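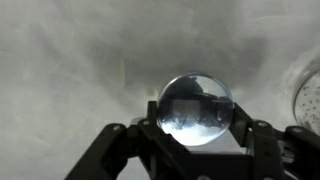

Ticket: Grip force rule for fragile transparent parts does not hold in fog
Site: Dulivside test hall, Cell 3
Opened by: cell operations
Assigned to: Colton Sutherland
Priority: Medium
Status: Closed, with one follow-up open

Summary

The handling standard for Cell 3 requires the vision check to confirm that a part is seated between the fingers before the arm leaves the pick position. With glass spheres in fog, the check returns PART ABSENT on good grips and the arm stops in a protective hold. Operators have been clearing the hold by hand and continuing. The standard does not allow that.

Expected behavior

Rule 4.2 (Confirm before lift): the controller needs two independent signals that the part is held. The signals in use are finger position from the gripper encoder and part outline from the wrist camera.

Rule 4.5 (Loss of one signal): if either signal is missing, the arm holds position and grip force stays at the last commanded value. The hold may be cleared only after a person has looked at the part, either through the guard window or in the wrist view, and logged what was seen.

Observed behavior

Finger position is stable and inside the window for the part. The outline signal drops out as soon as the fog thickens behind the sphere. The hold log for December has 182 entries for this fault. Three have an operator note.

Log

Entry 1, operations
Fault repeated on the first run after startup. Cleared the hold, ran again, same result. Restarted the vision service with no change. Lens wiped with a dry cloth per the cleaning sheet, no change.

Entry 2, Sutherland
Please stop clearing the hold without a note. The hold is doing what the standard asks for. The question is why the second signal is unreliable, and that can't be answered from entries that say only "reset."
Requested: wrist view, encoder trace and force trace for one full cycle.

Entry 3, operations
Traces uploaded. Wrist view is attached at the top of the ticket.

Entry 4, Sutherland
Reviewed. In the wrist view the sphere is between the two fingers, with most of its surface above the fingertips. The rim is a thin bright line on a pale background, so there is very little contrast for the outline tool to use. The strongest edge in the region is inside the glass, where the bright band in the lower part meets the dark reflection. I ran the saved image through the tool offline and it locks onto that internal edge, calculates a shape that fails the roundness test, and reports the part as absent.
Encoder trace is flat during the hold. Force trace is flat as well. No sign of slip in either one.

Entry 5, operations
Can we lower the roundness threshold? Ouellet did that on their cell.

Entry 6, Sutherland
No. A lower threshold would pass this image, and it would also pass a reflection or a patch of fog with nothing in the grip. I tested it on 600 stored images of an open gripper in fog and got false PART PRESENT results. Under 4.2 a false "present" is the worse error, and the tool must be set with that in mind. I can't comment on the Ouellet setup without seeing their parts list.

Entry 7, operations
Could we use the encoder alone for glass and turn the camera check off?

Entry 8, Sutherland
That leaves one signal, and 4.2 asks for two. The encoder also can't tell a sphere from any other object of the same width. The second signal has to come from something that fog does not affect. The Rinora finger pads on the spare gripper have a contact sensor in each pad. Proposal: for parts marked TRANSPARENT, replace the outline signal with pad contact on both sides, held for 800 ms before lift. Camera view stays on and recorded, for the person doing the 4.5 check.

Entry 9, operations
Spare gripper fitted. Force calibration repeated and signed. Part table updated, with the TRANSPARENT flag set for spheres and jars.

Entry 10, Sutherland
Ran the cell in clear air first, then with fog at low and full setting. No false holds on spheres. Ran the same sequence with nothing at the pick position: every cycle stopped before lift, as required. Pulled one pad connector at the guard stop to simulate a lost signal. Arm held, force did not change, fault text correct.
The jars need a separate look. Contact on a curved wall comes and goes on the right pad at low force — nearly half the cycles at the lowest setting. The TRANSPARENT flag is removed from jars until this is solved. Jars are not to be run in fog.

Changes to the standard

4.2 now lists pad contact as an accepted signal for transparent parts.
4.5 now requires a note of at least one full sentence before the hold can be cleared. The Skiltent panel will not accept a blank field.

Follow-up

Jar contact at low force. Owner: Sutherland. Waiting on softer pads.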